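Fusstead robot cell back in service after 26 days and one small screw

The bowl-sorting cell at Vandwood's Fusstead workshop returned to duty on 19 October 2018, having spent 26 days being looked at by people with torches.

The fault was a gripper that closed slightly off centre. Staff blamed the software and then the bowls, before somebody tried a screwdriver. A fixing at the wrist had worked loose, and the maker, Courtois, supplied a new one for less than the postage.

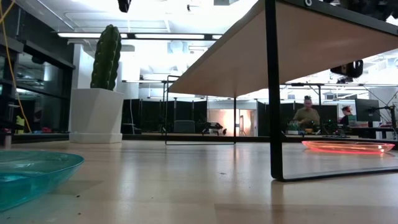

How often should the gripper be checked?

Every 1000 cycles, according to the revised service sheet. The old sheet said "regularly", a word the workshop had interpreted with some freedom.

Setting the cell up again took 30 minutes. The fingers are closed on a gauge, the wrist is tightened and the zero position is saved, preferably under a name other than "new final 2". The log stood at 2923 cycles when the cell restarted.

A second cell, at Tetmont, will get the same check later in October. Its screwdriver has been ordered.
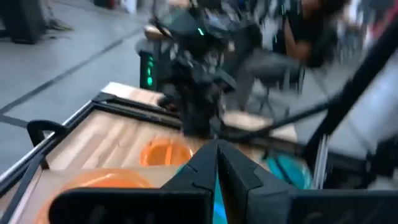

The two-finger gripper at the work surface, with orange and teal bowls.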